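Six weeks with the Mandard campaign planner

Posted 4 Jun 2021

I bought the Mandard the week Harpreet Chisholm told me she was running for council and, by the way, I was running her doorknocking. So this is a review from someone who had to learn the thing fast, with a phone in one hand and a stack of flyers in the other!

It's a ring binder, really, with tabs for each poll, tear-out walk sheets and a fat pocket at the back for donation slips. I paid $87 for it, which made me wince a bit (my last binder came from the dollar store). But the paper is lovely and heavy, and it takes a ballpoint on a cold porch without tearing. We got through 600 doors on the sheets supplied and I only had to photocopy extras for the last weekend.

The tabs are where it wins me over. Green for yes, white for undecided, and you can flip to a street while somebody is still finding their shoes. Dale Bélanger, who has run more losing campaigns than anyone in our riding, borrowed mine twice and brought it back late both times -- high praise from Dale. 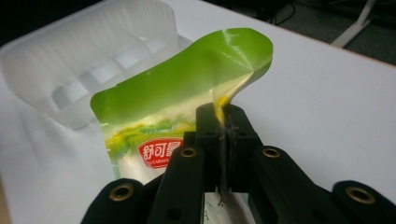
What I didn't like

The issue codes. There are only nine of them, and they've clearly been picked by someone who has never stood on a doorstep in February. Transit gets one, taxes get two, and snow clearing gets nothing at all. Snow clearing was half our conversations! I ended up writing "S" in the margin and hoping Océane Chan could read it when she typed everything up.

The back pocket also sags once it's full, and the rings pinch.

Would I buy it again? Yep, for a ward race. For anything bigger I'd want more than six poll tabs.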